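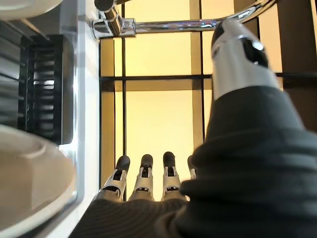 The hand at the sink, seen from the wrist. The dark knit covering stops at the knuckles.

The planner at Dratance works in two stages, and most of the trouble is in the gap between them. The first stage chooses a grasp: which fingers, what approach angle, how far the thumb has to swing across the palm. The second stage finds an arm path that gets the hand there without touching anything else. Until April the two ran as separate processes and exchanged a single message. If the path search failed, the grasp stage was told only that it had failed.

"It would then offer the next grasp on its list, which usually failed for the same reason," says Ilari Laitinen, who maintains the motion code. "We were paying for the same collision over and over."

The kitchen sink is where this cost most. A tap takes up the space directly over the basin, and a plate rack narrows the approach from the side. A grasp that is good on an open table may have no reachable path at all once those two are in the model.

The current version, known in the repository as Ceston, returns the reason for a failure along with the failure itself. The path search reports which link came closest to which obstacle, and the grasp stage removes every candidate that would put that link in the same region. On the team's benchmark of 1,857 stored sink layouts, median planning time dropped to roughly a third of its former value. The number of layouts with no solution fell to 121.

Laitinen has gone through a good part of those. Many involve a bowl so near the wall of the basin that the fingers cannot get behind the rim. The remainder are mostly errors in the model of the room.

Those errors belong to Afroza Dewan, who leads perception. Chrome is the standing problem. A curved, polished spout reflects whatever is near it, and depth estimates along its length scatter by several centimetres. Frosted windows add to the difficulty, as a bright pane behind the hand pushes the exposure down and the dark fingertips lose their edges.

Dewan's answer is to stop measuring the tap. Her module fits a parametric model, a swept tube with a base and a bend, to the outline in the colour image, and discards depth inside that outline. "The fit is wrong by a few millimetres everywhere," she says. "The old method was right in most places and wrong by a hand's width in one. The planner can pad for the first kind."

The padding is set per object class and is read from a plain text file. It was once learned, but the learned values drifted with each retraining and nobody could say which change had caused a regression.

Finger tracking uses the joint encoders alone. The wrist view serves only to check them: if the projected fingertip positions and the observed ones disagree for 50 consecutive control cycles, the arm holds still and writes a log entry. The control loop runs at 1,000 cycles a second, with the image check interpolated between frames.

Work now under way would let the path search ask for a small change to a grasp instead of rejecting it. Laitinen has a branch that does this for the thumb. The other fingers are still planned as one group.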